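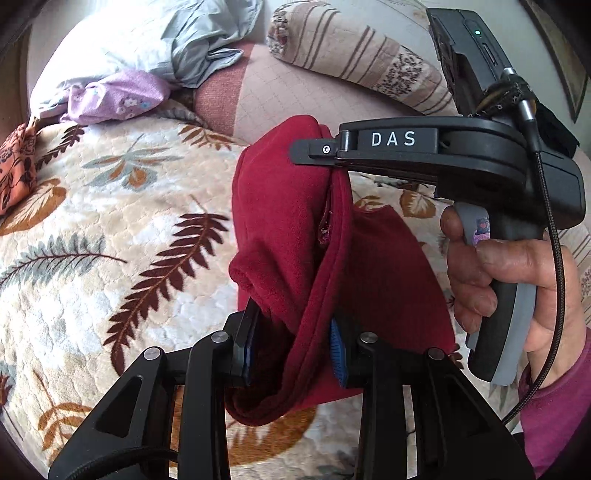

A maroon fleece-like cloth bunched up over the bed.

Kirnwood Bedroom Laundry Set

README

Kirnwood is a set of short picture sequences about soft household laundry: clothes and bedding being picked up, turned, smoothed and folded on beds. It was put together for people who study how fabric behaves when it is handled at home. Sulastri Raju maintains the set and answers questions about the labels.

Contents

The set holds 2,000 sequences from 18 bedrooms. Every sequence has one main item. Most are everyday things - sweatshirts, fleece tops, pajama pants, pillowcases, small blankets. Shoes, belts and anything on a hanger were left out.

The files are in 2 folders:

pladance - clothing
sutanto - bedding and towels

Each folder has its own labels.csv with one row per sequence.

Label columns

item: the kind of thing, in plain words. If the labeler could not tell, the entry is "garment" or "cloth".
color: one main color. Maroon, burgundy and dark red are all entered as "dark red".
fabric: fleece, knit, woven, terry or unsure.
start_state: flat, crumpled, hanging over an edge, or partly folded.
end_state: same choices, plus folded.
lining: yes, no or unsure. Mark yes only if a different inner material shows at a seam or opening.

Notes on crumpled items

Thick fleece holds a rounded shape when bunched up, and a fold near the top can look like a hood. Do not enter "hooded" from one picture. Go through the full sequence and use it only if the hood is seen opened out. Thin knits are easier to label but slide more on smooth bedspreads.

Known problems

Dark red and dark brown are mixed up in part of the pladance folder. Deep folds go nearly black in the evening sequences, and seams are hard to find there. The Gustevcombe bedrooms have no start_state entries yet.

Changes

Version 2: lining column added, duplicate towel sequences removed, pillowcases moved to sutanto. The October label files use the old column order and should not be mixed with these.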